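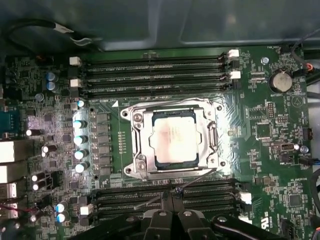
Frequently asked questions about donating and buying used computers

Pendine Computer Reuse takes in desktops, laptops and small servers from homes and businesses, wipes them, and sells or gives away what still works. The answers below cover the things we get asked most at the counter and by email. Last updated 24th March.

Dropping things off

What do you accept?

Desktop computers, laptops, servers, monitors made in the last ten years, keyboards, mice, cables, and loose parts such as memory, processors and graphics cards. The machine does not have to turn on. We also take docking stations and laptop chargers, and we never have enough chargers.

What don't you accept?

Printers, tube televisions, microwaves, smoke detectors, and any battery that is swollen or leaking. The county site on Grønli Road takes all of these. Please call them first, as their hours change with the season.

Do I need an appointment?

Not for a carload. If you have more than five machines, use the bulk form on the website and we will give you a time slot. Park at the side door, where there is a ramp and a cart.

Is there a fee?

Drop-off is free for everything on the accepted list. Pickup from a business costs $92 within city limits. Outside the city, ask us for a quote. We don't do pickup from homes.

Should I take the hard drive out first?

You can, and plenty of people do. A computer without a drive is still useful to us. If you leave the drive in, it goes through the process described in the next section. Please leave the mounting tray or caddy behind, even if you keep the drive. Replacement caddies for older laptops are hard to find and sometimes cost more than the laptop is worth.

Your data

How do you erase drives?

Every working drive is overwritten in full and then checked. Drives that fail the check, or won't start at all, are shredded. Drives waiting to be erased are kept in a locked cage – the key is signed in and out.

Can I get proof?

We issue a certificate listing the serial number of each drive. Ask for it when you drop off. We can't make one afterward, because drives are separated from their machines on the first day. Certificates are free for up to three drives. After that there is a small charge per drive, listed on the price sheet at the counter.

I left something in the machine. Can I get it back?

Email us as soon as you notice. If the machine is still on the intake shelf, we will find it. Once a drive has been erased, the files are gone and we can't recover them. This includes photos, tax records and saved passwords. Discs and memory cards left in a slot are kept in a box at the counter until the end of the month.
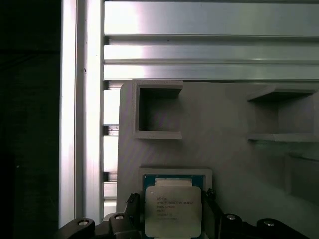
Can I donate a computer that belonged to someone who has died?

We take them often. Bring the computer and any charger you can find, and tell us if you would like the drive returned to you. We don't need the password. If the family hasn't yet decided about the files, it is better to hold on to the drive and bring in the rest.

Buying from us

What do you sell?

Tested desktops and laptops, monitors, and parts. Most desktops come with a fresh operating system, a keyboard and a mouse. Parts are sold by the piece from the back counter. Stock changes every week and we don't post a list, so come in and look.

Will a used processor fit my board?

Check three things before you buy: the socket type, the board maker's list of supported processors, and the BIOS version. Two processors can share a socket and still not work in the same board. This catches people most often with server and workstation chips, which may fit the socket of a desktop board that can't run them. Write down the full model number of the board and bring it with you.

You will need fresh thermal paste as well. Clean the old paste off both the processor and the cooler with rubbing alcohol and a lint-free cloth, and let them dry.

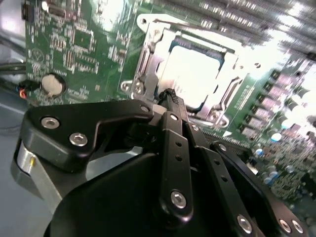

Go slowly with the board side of the job too. On many Intel boards the contacts are thin pins in the socket, and one bent pin can stop the machine from starting. Keep the plastic cover on an empty socket, and hold the chip by its edges.

Is there a warranty?

Complete machines have 92 days. Parts have 14 days, exchange only. Keep the receipt, and leave our sticker on the item.

Other questions

Do you give computers away?

Through two partners, Huteo and Sedora. Huteo handles requests from schools and Sedora handles requests from families. Apply to them directly – we don't keep our own waiting list. Last year 661 machines went out this way.

Who do I contact about a bulk donation?

Warrick Ellery looks after business accounts. Use the bulk form and put his name in the notes box. He replies on weekdays.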